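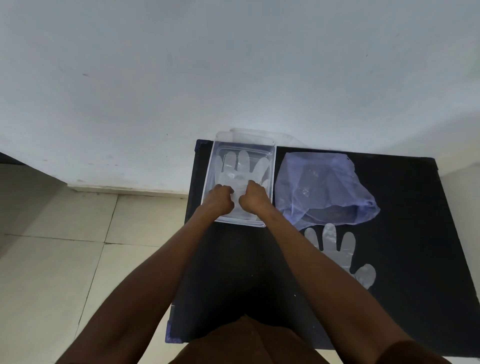
Las paredes interiores pintadas en blanco mate se ensucian por contacto, por deposición de polvo y por humedad, y cada causa pide un tratamiento distinto. Conviene identificar la causa antes de mojar nada. Una pared blanca con manchas grises difusas y alguna marca oscura pequeña, como la que queda detrás de un tablero negro que llega hasta ella, se trabaja en dos fases: primero el polvo en toda la superficie y después las marcas, una por una. El orden inverso produce cercos.

Fase 1. Desempolvado

Se usa un paño de microfibra seco o un cepillo de techo con funda de algodón. Pasadas verticales, de arriba abajo, solapando un tercio del ancho. Sin presión. La funda se sacude fuera de la habitación cada dos o tres pasadas. En las esquinas y sobre el rodapié, brocha plana de cerda suave.

El plumero sintético no sirve en pintura mate: deja la fracción más fina adherida al grano del acabado y esta se convierte en barro al mojarla.

Fase 2. Marcas de roce

Prueba previa en un punto oculto, por ejemplo detrás de una puerta. Se frota diez segundos con un paño blanco humedecido en agua templada. Si el paño sale blanco de pintura, el acabado no es lavable y solo admite goma o retoque.

Goma de borrar blanca, limpia, en una sola dirección. Elimina la mayoría de los roces de calzado y de respaldo de silla.

Si la marca persiste, 5 ml de jabón neutro por litro de agua. Paño bien escurrido, dos pasadas, aclarado con otro paño y secado por contacto, sin arrastrar.

La esponja de melamina es un abrasivo. En satinado se puede emplear con cuidado; en mate deja una zona brillante que se aprecia con luz rasante y que ya no se corrige sin pintar.

El grafito se retira con goma. El bolígrafo casi nunca sale del todo y hay que sellarlo antes de repintar, o vuelve a aparecer a través de la segunda mano.

Retoque

Se retoca solo con pintura del mismo lote o, en su defecto, del mismo código y brillo. Un blanco de hace tres años ha virado lo suficiente para que el parche se vea a dos metros. Miyuki Noguchi, que revisó una versión anterior de esta página, recomienda diluir el retoque un 5 % con agua y aplicarlo con rodillo de espuma de poro fino, difuminando hacia fuera. Con brocha queda siempre la huella. Si hay más de cuatro o cinco retoques en un mismo paño, sale más a cuenta pintarlo entero de esquina a esquina.

Para el bote sobrante: tapa limpia, film entre tapa y borde, fecha y habitación escritas en el lateral. Se guarda por encima de 5 °C. La pintura al agua que se ha helado forma grumos y no se recupera removiendo.

Rodapiés blancos

El canto superior acumula polvo graso, sobre todo cerca de la cocina. Se limpia después de la pared y antes del suelo, con el mismo jabón neutro, y se seca de inmediato. Los de DM lacado se hinchan por la junta inferior cuando se friega con exceso de agua; si el canto ya está abierto, lijar con grano 180, sellar y relacar. Las juntas con la pared se repasan con sellador acrílico. La silicona no admite pintura.

Juntas de baldosa clara

Aspirar primero. Después, percarbonato sódico, 12 g por litro de agua caliente, aplicado con cepillo de nailon. Dejar actuar quince minutos sin que llegue a secarse, cepillar y aclarar dos veces. Guantes y ventana abierta. Nada de vinagre ni de otros ácidos: atacan el cemento de la junta y, con el tiempo, la dejan porosa. Tampoco lejía en juntas de color, que quedan desiguales.

Una vez secas (al menos 24 horas) puede aplicarse un tapaporos al agua con pincel estrecho. El sobrante se retira de la baldosa antes de cinco minutos.

Superficies negras mates

Muestran el polvo claro y las huellas más que cualquier otro acabado. Microfibra de pelo corto apenas humedecida, y otra seca a continuación. Los abrillantadores y las ceras dejan velo. Para la grasa de dedos, alcohol isopropílico al 50 % en el paño, nunca pulverizado directamente, con prueba previa si el tablero está barnizado.

Separar un centímetro los muebles de la pared evita buena parte de los roces. Bastan dos topes de fieltro adhesivo en el canto trasero. El fieltro se cambia cuando se endurece; en casa, cada febrero.

Wiesława Jasińska
Última revisión: 22 de junio de 2020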